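Subject: Re: [robotics-edu] Open day report? (Vimbridge)
From: Jolanta Borkowska
To: robotics-edu list

Dear Shona, dear all,

On Saturday evening Shona Munro wrote:

> Did anybody from the list go to the open day at Vimbridge? I wanted
> to go but the train connection was impossible for me. I am mostly
> interested in two things. First, is the simulation part useful for
> pupils who have never touched an arm, or is it only a nice film on
> the wall? Second, how long does each visitor get at the controls?
> We are planning something similar in December with two Candero arms
> and I would like to steal good ideas (and avoid the bad ones).
>
> Shona

Yes, I was there, together with a colleague from my school. I took notes on paper, so please excuse me if the order is a little strange. I will answer your two questions and then add what I remember besides.

The day was divided into groups. Every group had 15 visitors and stayed for 40 minutes. We were in the second one. The first part was a short talk in the entrance hall, which I found too quiet, because the coffee machine is in the same hall and people were using it. After this we went upstairs to the two rooms where the work is shown.

In the first room they had a real arm from Hourani behind a low fence. It sorted parcels by label. It was well prepared, but visitors could only watch, and the children near us lost patience after a few minutes. A boy asked if he may stop it and the answer was no. I understand the safety rules, but for your event I would look for some small thing that a visitor is allowed to do with the real arm, even if it is only pressing the start button.

The second room was the simulation room, and to your first question: no, it is not a film. There are 5 places with a screen and a hand controller, and the software is called Botska. The visitor moves a simulated arm, and the physics is calculated while you move. The arm can push things away by mistake, it can drop them, and it can also hit the table. My colleague pushed a piece off the table in her first attempt, and the person at the next screen did the same soon after, so I think they have learned more than from the talk.

The task was the same for everybody. You pick up a small colored piece and put it on a board. In my opinion it was a good choice. The rule can be said in one sentence, no language is necessary, and you see immediately if you are finished. The difficult part is the depth. On a flat screen it is hard to judge how high the gripper is over the table, and beginners close it too early. The guide told us to look at the shadow of the arm and not at the arm. This advice helped me very much, and I would print it on a card next to each screen.
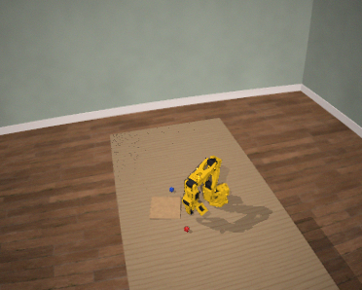 To the second question: each visitor had one turn, and I measured mine with my watch. It was nearly four minutes. For an adult who is curious this is enough to succeed once. For younger pupils I would give more time, or let them work in pairs, where one moves and the other says "lower" or "more left". Two sisters in our group did this without being asked and they were quicker than me.

What I did not like so much:

The controllers were too big for small hands. If you have a choice, try yours with a child before the event.

After the turn there was no place to ask questions. The next group was already on the stairs, and the guide had to send us out in a friendly way. I wanted to know how the recorded movements are used later, and I got only half of an answer. As I understood it, they have 630 recordings of this task from their own staff, and they use them to train the arm to do it alone. Whether it does this well I cannot tell you. It was not shown in our group.

The signs in the building were only on the ground floor. We arrived first at an office where somebody was eating lunch.

For your December event, I would put the simulation before the real arm. At Vimbridge it was the other way, and when the people came out of the second room, many of them wanted to go back and look at the Hourani arm again with different eyes. It was not possible because of the schedule. With two Candero arms you could maybe let one stand still, so that visitors can look closely at the joints and the gripper.

I can scan the handout if somebody wants it. It is two pages, and the second is mostly the map of the parking area. Shona, please write to me off the list if you would like help on the day. I am free in the mornings.

Best regards,
Jolanta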